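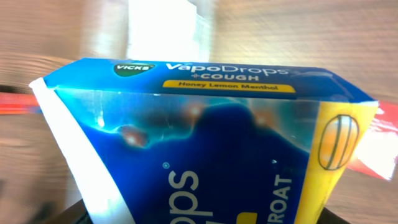

Right, sore throats, and what we all keep in the house for them. Morning, everyone. I was asked to talk about sorting out the medicine drawer, and the organisers would have liked it cheerful. I have my doubts about most drawer-sorting advice and I'll say why as we go. Start with packaging. The name on this box of Vicks VapoDrops is big and white, you could read it across a kitchen, and the flavour, Honey Lemon Menthol, gets a yellow banner of its own. Fine. Now ask the room: who knows the expiry date on theirs without getting up to look? (Wait. Let them squirm a bit.) The flavour is what we remember. It is not what we need at two in the morning.

Slide change. The drawer itself.

I read the Ustemau guide before coming, all 200 pages of it. It tells you to take everything out, put it on a table, group it by ailment, then put each group in its own clear box. The taking out I agree with. You can't judge a drawer with your hand in it. Grouping by ailment is where I part company with them. Where does a vitamin go? What is it for? Ask three people in one family and you'll have a row before lunch.

Rohani Simanjuntak runs the home sorting evenings at Sithole and I've pinched her method, with her blessing. Two groups. Things you take because you feel ill, things you take because you hope you won't. Anything that fits neither goes in front of a pharmacist with a question attached. I tried to find a hole in this and haven't managed yet, though I'm still looking.
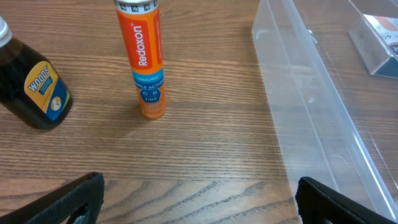

Slide 3. Woods' bottle, Redoxon tube, clear tray. Which group for each?

Let them call out answers. Somebody will say the tube is medicine because it has the word "immuno" on it. Push back gently. Triple action on what, exactly? I'm not a chemist and I'm not telling anyone to throw theirs out. I only want people to read the small print with the same care they give the big print. Point out that a glass bottle and a tube don't stack, whatever the guides draw in their diagrams.

Next, the boxes. Expect questions on price here. Sisix sell a set for a shocking amount, Dester do one for less, and I've used both. They hold things. So did the shoebox. If anyone asks which to buy, say measure the drawer first, then see if there's an old food tub that fits.

(Skip this bit if running late.) The survey in the Sithole newsletter. They asked 300 readers if they felt calmer after sorting their medicines and most said yes. Well, of course. They'd just done a chore and somebody asked them nicely about it. Ask again in August and see what the drawer looks like.
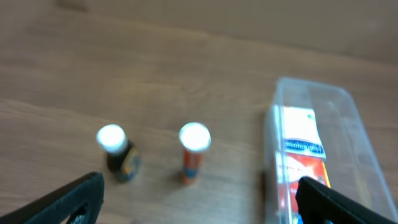
Clear plastic is the one fashion I'll defend, up to a point. You can see in from the side, and that saves a lot of rummaging. But look which way the package is standing in the container here: the writing runs sideways, so you'd be tilting your head to read it. Turn things so the name faces you and is the right way up. If it won't go in that way, the box is the wrong size. And watch the caps. The two standing outside both have round white tops, and from above, in a deep drawer, that's all you'd get. A strip of masking tape and a pen will sort it. Write the month it runs out on the tape while you're at it.

Keep all of it up high and shut away if there are children about, including visiting ones. Say this slowly, then say it again. A clear box at knee height with cough sweets in it is asking for trouble.

Questions. If they ask about getting rid of old stuff: back to the pharmacy, never down the sink. If they ask about fridge storage: read the leaflet. If they ask whether any of this will last, tell them mine lasted until the next cold. Handouts are by the door.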